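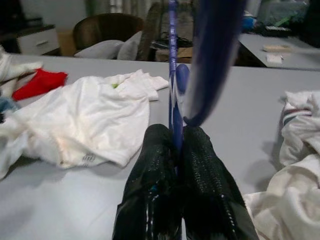

Blue hanger, white T-shirt, gray table.

18 August 2019

Up before the alarm. The kitchen was already warm, so I opened the back door and ate standing up, toast with the last of the apricot jam. I had told Dad's cousin I would come to Claltgate for the clothes before lunch, and I wanted to get the driving done early.

The road was clear most of the way. They have finished the bridge at Mandagi but left all the barrels out, so you still slow down for no work at all. I stopped for gas there and bought a bottle of water and a bag of peanuts. It is 68 miles door to door by the old road. I know the new one is faster but I don't like the merge.

Ovidiu was on the porch when I pulled in. He had the coffee made and had set out two cups, and one of them was Aunt Lidia's with the chipped handle. I drank out of it. He has lost weight since the funeral. He says he eats, and there was a pot of beans on the stove, so I suppose he does. He is 91 next month but one and still goes down his own cellar stairs with nothing in his hands but the flashlight.

We did her closet first. I had thought it would take all day and it took until a little after eleven. She kept less than I remembered. The winter coats were in a zip bag at the back and smelled of cedar. There was a green wool one I am sure she wore to my graduation, and I said so, and Ovidiu said no, that one had a belt. He may be right. I took it anyway. It fits across the shoulders and is short in the sleeves.

The rest went into three piles on the bed. One for the church, one for her niece in Taltetti, and one for the rag bin. Ovidiu moved things between the piles when I went out to the car. I noticed and left it alone. A gray cardigan with the elbows gone ended up in the niece's pile, and I will let the niece deal with it.

In the pocket of her raincoat I found a bus ticket, a peppermint, and a shopping list in her writing. Flour, thread (navy), lamp oil, stamps. I asked if he wanted it and he read it for a while and put it in his shirt pocket. Then he asked what she needed lamp oil for. I didn't know either. They have had electric in that house since before I was born.

Lunch was the beans, with bread and a tomato from the yard. The tomatoes have done well. The peppers have not, and he blames the new hose. He talked about the summer he worked at Gutiline, when they still made work shirts there. He ran a pressing machine next to the window and could see the river. I have heard most of it before but not the part about the flood, when the water came up to the loading dock and the foreman had them carry the finished shirts up to the second floor by hand. He said they came down again smelling of river and were sold just the same. He said it took them almost 9 hours. I wrote that down when I got back to the car so I would have it right.

I asked him if he had thought any more about the room at his daughter's. He said he had thought about it. I asked what he had thought. He got up and washed the cups. So that is where that stands. She wants him there before November, when the furnace has to be lit, and I agree with her, but I am not the one who has to say it to him every week on the phone. I did say that the stairs were steep. He said they had always been steep.

Before I left he gave me a jar of pickled cucumbers and the sewing box. I did not want to take the sewing box. He said he could not thread a needle any more and had no use for it. It is on the floor by my desk now. The lid sticks. Inside there are buttons in a cough drop tin, two pairs of scissors, and a darning egg I used to play with on the rug. I have not gone down past the top tray yet.

Stopped at the church on the way out with the one pile. The side door was locked and the office was dark. I had the bags halfway back to the trunk when a woman came across from the parsonage and let me in. She looked through the top bag and said the coats would go first. She asked whose they were. I told her, and she said she had sat behind Aunt Lidia for years and never once heard her sing. I said she couldn't carry a tune. The woman said she hadn't minded that in a neighbor.

Home by four. The drive back felt longer. There was a storm off to the west the whole time that never got to me, and the radio was mostly static after the bridge. I listened to a man talk about soybean prices until he faded out too.

The green coat needs airing. I hung it on the line for an hour and then got nervous about the rain and brought it in. I put it on the good hanger, the wide one, behind the bathroom door. One of the buttons does not match, third from the top. It is brown and slightly larger than the others. I looked in the cough drop tin for one closer to the rest and didn't find it. I might leave it. I also went through my own closet while I was in the mood and pulled out a few things I haven't worn since I moved here. That was harder than hers. I put half of them back.

Called Ovidiu after supper to say I got home. He let it ring a long time. He had been down in the cellar looking for a lamp, he said, on account of the oil. He found one behind the canning jars, with a wick in it and the glass clean. He has put it on the kitchen table. He wants to know if I remember her ever lighting it and I said I would think. I have been thinking and I don't. There was a night the power failed when I was small, but I remember candles, and my mother holding the matches, and I am not even sure it was that house.

To do this week: write to the niece in Taltetti and ask for the right zip code, because the one in Aunt Lidia's address book has a line through it. Pay the water bill. Return the library books. Ask at the hardware store if lamp oil goes bad. Call his daughter and tell her about the cellar stairs, or tell her he is eating and leave the stairs until I see her. I go back and forth on it.

Had one of the pickles with some cheese just now. Too much dill, the way she made them. He must have used her recipe. Bed.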